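4. Clearing and Setting the Long Table

Before you start

Section 3 covered opening the room. By now the lights should be on and the blinds should be wherever you found them. If you are starting with this section because you skipped the first three, the key to the supply closet is discussed in Section 2 and we will wait.

This section covers the pale table, the cloths that go on it, and the cords that collect on top of the cloths. It applies to every class, club night and open afternoon held at Ashworth. It does not apply to the folding tables, which have their own section and their own personality.

You will need:

One cloth from the closet shelf
The cord box (gray lid)
A soft dry rag
A second rag, damp, wrung out until you are bored of wringing it
Hook-and-loop ties from the jar by the door

4.1 Clearing the top

1. Take everything off the table. Moving things to the other end of the table is not taking them off, however tidy the other end looks.

2. Put cups in the sink. Cups with something growing in them also go in the sink, and then you wash them, congratulations.

3. Sort the remaining items into three places: the closet, the cord box, and the lost property tray. If you can't decide, use the tray. People look there first and complain there second.

4. Wipe the top with the damp rag, going with the grain. Follow with the dry rag before you stop for coffee.

Note: The overhead lights bounce off this surface. A glare spot and a wet spot look the same from standing height, so crouch and look across the top from the side. Several people have spent a good while trying to rub out a light fixture, including the author of this manual.

Caution: No spray polish. It makes the top slick, the cloth slides, and whatever is on the cloth goes along for the ride.

4.2 Choosing and laying a cloth

Cloths are kept folded in 4 stacks, by color. The color doesn't mean anything. Dean Pearce once tried to introduce a system in which it did, and the laminated chart is still in the closet for anyone who enjoys history.

1. Check the cloth for pins. Run the flat of your hand slowly over both sides. Do this on the table and never on your lap.

2. Find the hemmed edge. The hem goes face down. If the hem puckers a little, leave it alone. It puckered when it was sewn and it will outlive your attempts to press it flat with your thumb.

3. Lay the cloth where the work will happen. It doesn't need to cover the whole table, and it doesn't need to be square to anything. A cloth set on the diagonal protects the wood just as well as one set straight, although Imogen Furnival will come by and straighten it.

4. Smooth from the middle outward with both hands. Stop when the big folds are gone.

5. Check the corners. Any corner hanging over the side should be folded back up onto the table, where it can't be caught by a chair, a bag or a belt buckle.

Note: Small marks on a cloth are normal and do not need reporting. Big marks go in the laundry bag with the cloth attached. Please don't put a marked cloth back at the bottom of the stack. We rotate the stacks, so it will be back on top within the month, and so will your reputation.

4.3 Cords and wires

Most of the trouble with this table is cord trouble. Cords arrive with people's projects, get set down on the cloth for a minute, and by the end of the evening they have formed a household.

Here is the usual state of affairs: a long black cable taking up the back of the table in a lazy curve, and a bunch of thinner wires next to it, all loops, hanging over the cloth as if they had been poured there.

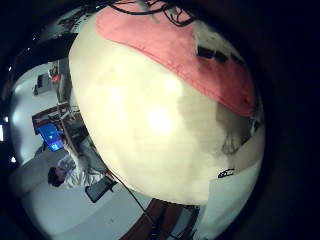

Ivorlow Makers' Club, Rooms and Equipment Team

Work through them in the order below. Starting with the thin wires is tempting because they look worse. Resist this. The thick cable is usually lying over something, and it is much easier to deal with the tangle once it has room.

1. Unplug at the wall before you touch anything on the table. Follow each cord with your eyes to its plug, then with your hand, and pull by the plug body. Pulling on the cord itself is how we came to own so many cords that no longer work.

2. Lift the long cable clear of the cloth. Don't drag it. Dragging brings the cloth with it, and you will be back at 4.2.

3. Coil the cable loosely in loops the size of a dinner plate. Let it turn the way it wants to. A cable that has been curled one way for years has opinions, and forcing it the other way gives you a spring.

4. Tie the coil once, near the plug. One tie is enough. Brenda Dawber uses three, and the rest of us need scissors.

5. Now the thin wires. Find a free end before you pull on anything. If you can't find a free end, lift the whole tangle, hold it over the table and shake it gently. Free ends fall out. So do other things, so keep your coffee elsewhere.

6. Work the free end backward through the loops. Do not pull tight at any point. A tight knot in thin wire is a permanent feature.

7. Coil each wire around two fingers and fasten it with a tie. Label it if you know what it belongs to. If you don't know, label it "unknown" and put it in the cord box with its many relatives.

Caution: Thin wires with bare ends go in the small tin, never loose in the cord box. The box is reached into by people who aren't looking.

Caution: If a wire is warm when you pick it up, put it down, check that you did step 1, and tell whoever is in charge of the session. Warm is not a feature.

4.4 Small objects found among the cords

Once the cords are up, there will be something underneath or between them. There always is.

1. Pick up small parts by hand, before folding or shaking the cloth. Parts shaken out of a cloth travel farther than you would believe and end up under the radiator.

2. If a part is plainly attached to a project, keep it with that project. Put both in one tray and write the owner's name on the tape. If you don't know the owner, write what day you found it.

3. If it is a small gray thing and you have no idea what it is, it goes in the jar marked SMALL GRAY THINGS. This was Sawsan Nasrallah's idea and has saved more projects than any other procedure in this manual.

4. Leave larger pieces where they are if someone is coming back to them. A project tag on the piece means it stays. No tag means it goes to the shelf, and the owner can discuss the matter with the shelf.

Note: Don't test unknown items by plugging them in. The Fumine workbench supply is for people who have done the induction, and curiosity is not the induction.

4.5 Lighting check

The table needs light from more than one direction or you will be working in your own shadow. A cord and the shadow of a cord look very much alike on a pale top, and reaching for the wrong one is harmless but embarrassing.

1. Sit where you intend to work. Standing doesn't count.

2. Hold your hand flat above the cloth. If the shadow under it is dark with a sharp side, move the desk lamp farther around until the edge softens.

3. If the glare off the bare wood bothers you, slide the cloth toward it. Moving the lamp fixes the glare for you and gives it to the person opposite.

4.6 Closing down

1. Repeat 4.3 and 4.4. Yes, all of it. It will have grown back.

2. Shake the cloth outside, over the gravel. Fold it in half, then in half again, and return it to its stack.

3. Wipe the top with the dry rag only.

4. Count nothing, lock the closet, and sign the sheet. If the sheet is full, there are new ones behind the old laminated chart.

Troubleshooting

The cloth keeps sliding. Someone used polish. See the caution in 4.1, then wipe the top twice with the damp rag and let it dry fully.

The cord box won't close. Take out everything labeled "unknown" that has been there since April. Offer it to Jade Greenwood. If she doesn't want it, it goes to electrical recycling.

The tangle has gotten worse since I started. This is a stage. Have a break and go back to 4.3, step 5.

There is a cloth on the table and I didn't put it there. Check it for pins, then treat it as yours.

Section last revised September 13, 2021. Corrections to the Rooms and Equipment pigeonhole, in pen, please.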